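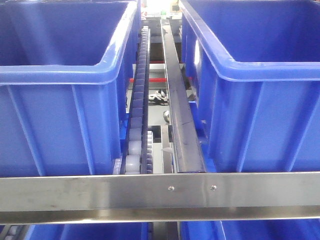
Olleo Course Pacing System
Pacing and progress software for colleges and adult education providers

Olleo is a course pacing system for institutions that teach online or in mixed formats. It replaces the fixed weekly calendar with a schedule that follows each learner's completed work, within limits set by the instructor. The system is published by Fikon and is licensed by the institution, with no separate charge to students.

How it works

An instructor divides a course into units and marks which units depend on others. A learner who passes a unit check may begin the next unit at once. A learner who does not pass is given further practice and a second check — the instructor decides how many attempts are allowed and whether a meeting is required before the last one. Final deadlines for grading and financial aid remain under the control of the registrar.

Instructors see one page per class section, with each learner's current unit, time since last activity, and any open requests for help. Notes entered on this page are visible to advisors but not to learners.

What is included

Course builder with unit checks and practice sets
Section page for instructors and advisors
Registrar export at the close of each term
Screen reader support and full keyboard control
Staff training, delivered online in 3 sessions

License terms

Licenses are sold by class section, with up to 30 learners in each. The standard term is 24 months. Institutions that wish to evaluate the system first may request a pilot license, valid for 28 days and limited to one department. Course content written by faculty remains the property of the institution and may be exported at any time during the license term.

Requirements

Olleo runs in any current web browser. A connection to the student information system is recommended but not required; class lists may also be uploaded as a spreadsheet. The Kong sign-on module is needed where learners use a single campus account.

Current users

Kakdale Community College has used Olleo in its mathematics and writing courses since April. "Our evening students work uneven hours, and the schedule now allows for that," said Retno Kusuma, Dean of Instruction.

Ordering and contact

Requests for quotes and pilot licenses should be addressed to Leonor Louro, Institutional Licensing, Fikon. Please state the number of class sections and the planned start of term.

Page last revised Jun 17, 2025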